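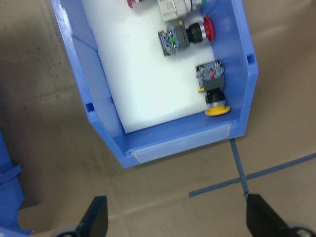
Friday, switch bins and the bench by the window

Started 8:40. Goal for today was to get the push buttons out of the mixed drawers and into bins we can pull from without digging. Sajib has been asking for this since the Femovside panels came in, and I had a free morning.

Blue bin with the white foam in the bottom is the one for complete switches. Complete means cap, collar and contact block together on one body. Loose blocks go somewhere else (see further down). I want the switches lying on their sides on the foam. When they stand on the button they fall over as soon as the bin is carried, and the screw terminals catch on each other.

The foam is offcut from the Sterkia crates. It doesn't reach the walls of the bin and I left it that way. The wall tapers, so a tight fit at the rim would have meant a buckled floor lower down. If anyone wants to do another bin, cut the block to the floor size and stop there.

Types so far

Red mushroom heads. These are the ones we use most. Blue contact block, grey adapter, black ribbed collar. Keep them on the foam and don't stack anything on the caps, they scratch and then Nilmini won't put them on a customer panel.

Small red button with the silvery rim. Old stock, from before I was here. Murray thinks it came with the Chowdhury cabinets. I haven't found a drawing that calls for it. Leave it with the others until we know.

Mind the yellow tab on the adapter. Check it before putting a switch away. I had two in the drawer with the tab snapped off and both had been put back as good. Those are in the scrap tray now.

Checking before binning

What I settled on after doing a few:

Look at the terminals first. Screws should be present and backed out. If a screw is run all the way down, back it out now, or whoever wires it will be cursing at the panel.

Press the button and let go. On the mushroom heads, press, then release by twisting. If it sticks, set it aside.

Meter across the terminals, button out, then button in. Write down anything that reads odd. Don't trust the color of the block alone. Max showed me a drawer where normally open and normally closed had been mixed, and the markings are small enough that I'd have missed it.

Wiggle the block against the adapter. A little play is fine. If it comes off in your hand it wasn't latched.

Then onto the foam.

10:15. Stopped for the delivery. Sendus sent the terminal strips but short again. Packing slip says 4,000 ferrules and the box is the small one, so I doubt it. Nilmini is going to call them. Put the box under the bench with the slip taped on the lid, please don't open it until she has talked to them.

10:50. Back on switches.

Drawer 2 was worse than I thought. Mostly loose contact blocks with bits of stripped wire still in them. Pulled the wire out and dropped the blocks in the shallow tray next to the meter. They still need testing. The drawer itself had metal filings in the bottom, which I suspect is from when the drill press was on that side of the room. Vacuumed it. Filings in a contact block would explain the intermittent stop circuit Murray chased for most of May, but I can't prove it, and the block from that job went in the trash long ago.

Wiped the drawer with a dry rag. No solvent, the labels inside are ink and would come right off.

Stock sheet

The sheet says 279 switches, all types. I don't believe that number. It hasn't been touched since the last move, and things have gone out to jobs without being signed for. Max wants a proper count but agrees it makes no sense until everything is sorted. I'd rather do it once.

The sheet also has a line for legend plates, 1,939 of them, which could well be right, as nobody uses those anymore. They take up a full shelf. Asked Sajib whether we can get rid of them and he said to hold off until the Femovside spares list is final.

Something I'd like to change: the sheet lists "red button" as one item. That covers at least the mushroom head and the small one, and they don't fit the same job. New lines should give head style, contact type and hole size. Mahfuz has the file, I'll send him the wording.

Labels

Tried the label printer on the front of the bin. The tape won't hold on the smooth plastic where it curves. Went with a card tag on a string for the moment. Mahfuz says there is a stiffer tape somewhere in the office. If it turns up, the text should be:

SWITCHES, COMPLETE, TESTED

and nothing more. The last set of labels had part numbers on them and went out of date in a couple of months.

Bench

While I was at it, moved the meter to the left end so the leads don't cross the spot where the bin goes. The lamp stays where it is. Murray wants the vise back on that bench and I said no for now. There is the other bench for filing and cutting, and I don't want chips near open contacts again.

Good screwdriver for the terminals is the one with the thin shank and the yellow tape on the handle. The wider one slips and chews up the slot. It lives in the rack behind the meter.

2:30. Finished the top drawers, did not get to the cabinet by the door. There are more mushroom heads in there, some still in bags. Bagged ones need the same check as the rest. One I opened had the block sitting loose in the bottom of the bag.

Left over

Test the loose blocks in the shallow tray. Max said he would take half.

Find out what the small red button belongs to. Ask whoever worked on the Chowdhury job.

Cut foam for a second bin, there is enough left of the Sterkia piece. Use the long knife, the short one tears it.

Scrap tray to be emptied after Murray has looked through it for screws.

Send Mahfuz the new stock lines.

Nilmini to let me know about Sendus.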